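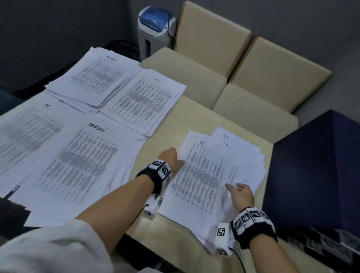 The Inheritance of Paper

Finbarr Mac Suibhne had been asked to clear the back office by four o'clock, and by half past one he had made the tea twice.

The trouble was the table. Most of what else was in the room had gone without a fight. The filing cabinets had been wheeled out by two men who called him boss in a tone that suggested they knew otherwise. The pot plant had been adopted by Accounts, where it would die among friends. But the table had paper on it, and somebody had to decide what the paper was.

"It's only printouts," his sister had said on the phone. She had sold the firm in May, to a company called Pokberg that made something to do with valves, and she had been cheerful ever since. "Sort it into piles. Keep, bin, ask."

"Ask whom?"

"Well, you'd have asked Dad."

So that was one pile gone before he'd begun.

Their father had started Zadisow Supplies in 1961 with a van and a loan from a man he later refused to discuss. He had never trusted a computer, though in the last years he had allowed one into the building, on the understanding that everything it knew would be printed out in case it changed its mind. The results were in front of Finbarr now, columns and columns of them in a print so small it looked like something you'd want to wipe off.

On top of each heap the old man had written what it was in thick black marker. This ought to have helped.

One said IT.

Finbarr had assumed it meant the computer people. He had read a page and a half on that basis, nodding along, before he came to an entry for gaskets, and another for a christening present. He looked at the label again. Perhaps it was simply "it". Perhaps his father had sat down one evening, looked over the whole sorry business and thought, well, that's it.

There was another IT further along. So there was it, and then there was more of it.

He rang Mrs Milošević, who had run the front desk for 30 years and had left with a carriage clock and, it was rumoured, the good stapler.

"IT," he said. "In marker. What would that be?"

"Incoming, Tuam," she said at once.

"We've never had anything in Tuam."

"No, but he was always hopeful about it." He could hear a radio behind her, and something frying. "Or it's Invoices, Troublesome. He had a system for the troublesome ones. Is there a double I?"

He moved the top sheet along with his fingertips, carefully, the way you'd lift the corner of a blanket off someone asleep. "There's an IIR."

"Oh, God," said Mrs Milošević.

"What is it?"

"I'd put that back where it was, love."

He put it back where it was. Then he laid both hands on the pile, to settle it, and found that he didn't much want to take them off again. If he let go, the whole lot would start sliding about and he would be a man with a fresh mess, and a good deal of that mess would be Irish Interest Relief, or Items In Reserve, or a relation of somebody called Ignatius.

"Is the Clistum account in there?" she asked.

"I don't know. What does it look like?"

"Like a lot of small numbers and then a big one."

"They all look like that."

"Then it's in there," she said, and went to see to her frying.

He considered his position. There was a pile called TASKLIST, which had raised his hopes when he came in. A task list was a thing a person could follow. He had pictured his father's voice on the page, brisk and rude: burn this, post that, tell Gerard he's not getting the van. What he'd got was column after column of closely packed lines, as if every task since the van had been entered and none had ever been crossed off. Item 11 on the first page was "table". Just that. He couldn't tell whether they had been meant to buy one, or sell one, or sit down at one and have it out.

At two o'clock his sister rang again.

"How are the piles?"

"There's a good few piles."

"That's grand, so you've sorted them."

"They were piles when I got here."

She let that go by. She'd had a lot of practice. "The Pokberg fellow will be over at four for the keys. He'll want the table clear. They're putting a printer on it."

Finbarr laughed then, for the first time that day, and had to explain why, and it didn't survive the explaining.

After she'd gone he sat on one of the two cream chairs, across the table, and ate a biscuit. He thought about the skip in the yard. It was a fine big skip, and with a bit of resolve he could be finished in ten minutes. His father had paid 70 pounds once to have a single page of figures brought back from a skip in Limerick, and had then put it in a drawer and never looked at it again. It was very likely here on the table. It was very likely it.

He went down the corridor and came back with the boxes the crisps came in.

He didn't read any more. He squared up the edges of each heap as well as they'd let him, which wasn't very, and he kept them in the order they'd been lying in, left to right, with their labels on top. The thick one at the back had a box to itself. He held the IIR sheet face down against his jumper the whole way across the room, out of respect, or possibly fear.

The Pokberg fellow arrived ten minutes early, a pleasant young man with a lanyard, and held the door for him while he got the last box out to the car.

"Anything important?" the young man asked.

"Tuam, mostly," said Finbarr, and asked him to mind the plant.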